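Aceptamos cookies propias y de terceros para mejorar tu experiencia. Configurar | Aceptar todo

El planificador deja de ver el cubo cuando el brazo izquierdo lleva la bolsa

Juraj Holub
Buenas. Robot de dos brazos, tarea de llevar una bolsa azul al cubo amarillo con pedal. Percepción: segmentación en la cámara de muñeca + la de cabeza, todo fusionado en un mapa de ocupación a 10 Hz. Planificador: el de Mustonen, sin tocar casi nada.

Problema: en cuanto hay bolsa en primer plano, la muñeca me mete un obstáculo gigante en el mapa y el planificador aborta. De 14 intentos, 8 abortados. El plástico semitransparente además deja ver la moqueta a rayas por detras y la máscara sale a trozos. Esto es lo que le llega a la red:

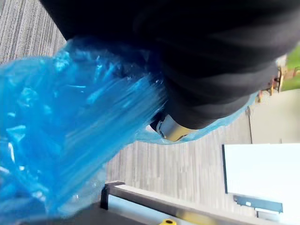

Lo que he probado

Subir el umbral de confianza: peor, pierde media bolsa. Filtro temporal de 5 frames: algo mejor pero mete retardo. Apagar la muñeca: planifica, pero me quedo sin nada para afinar el agarre. Ideas??

Compartir (5)

Vostport
Te falta quitar del mapa el objeto agarrado. En cuanto cierra la pinza, adjuntas la bolsa al efector como cuerpo de colisión (una esfera inflada vale, es blanda) y todo punto dentro de ese volumen se descarta ANTES de fusionar. Si lo haces despues ya tienes el mapa sucio y no se limpia hasta que caduca.

Y el cubo no lo busques con la muñeca. Lo sacas de la cabeza y congelas la pose mientras dure el traslado. Desde arriba la tapa amarilla contra pared blanca es facilísima, casi te vale un umbral de color:
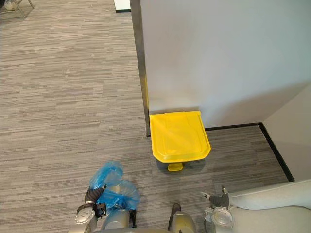

Con la pose congelada solo tienes que refrescar si se mueve la base. Ojo con el tf de la muñeca, mira que el timestamp sea el de captura y no el de llegada, con más de 10 ms de desfase a nosotros se nos iba la máscara al girar. El pedal, como objetivo aparte, no lo cuelgues del centro de la tapa.

Janirbridge
reinstala los drivers de la cámara, a mi me funcionó

Comentarios

Juraj Holub: lo del orden era. Estaba filtrando después de fusionar. Lo del timestamp lo miro mañana.

Sollulham: ¿y la esfera de qué radio? La bolsa cambia de forma todo el rato

Vostport: la calculo al cerrar con la nube de la cabeza y le doy margen. Si te roza con la pared, cápsula.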